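# Chapter 11: Working Rules for Two-Arm Benches

A bench with two arms is treated in this book as one machine. The arms may have separate controllers and separate power supplies, but they share a work area, and anyone reaching into that area is exposed to both. The rules in this chapter follow from that.

You should already have read Chapter 2, on stopping and isolating a single arm. Nothing there is replaced. A second arm adds two new problems: the arms can strike each other, and an operator watching one can lose sight of the other.

The house rules quoted below were drawn up by Jolán Lakatos and Ewan Ruddock for the teaching benches at Retis. They have been shortened slightly. Where your own site has stricter rules, follow those.

## 11.1 The shared zone

The shared zone is the part of the work area that both grippers can reach. On most benches it covers the middle of the table. It should be worked out from the reach of each arm with its gripper fitted, and worked out again whenever a gripper is changed.

Only one arm may move in the shared zone at a time unless the task has been approved for joint work. Handing an object from one gripper to the other is joint work. So is holding a part with one arm while the other acts on it. For approved tasks, speed in the zone is limited to the value on the task sheet, and the operator keeps a hand on the stop control throughout.

Objects waiting to be handled are set out on the far side of the table, with the grippers kept on the near side until the run begins. Cables need the same care as the arms. A cable that lies across the table is part of the work area and must be checked at both ends of the arm's travel. 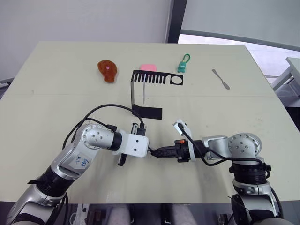 ## 11.2 Before the first run

Ševčík's rule, still used at Durkia, is that the person who sets the table does not start the arms. A second person walks through the checks and signs the sheet. The checks are:

- both stop controls tested - one at a time, then together
- gripper fixings tight
- labels on each arm matching the names on the controller
- long or thin objects placed so that they cannot roll or swing into a joint

The sheet stays at the bench until Friday, when it is filed with the fault log.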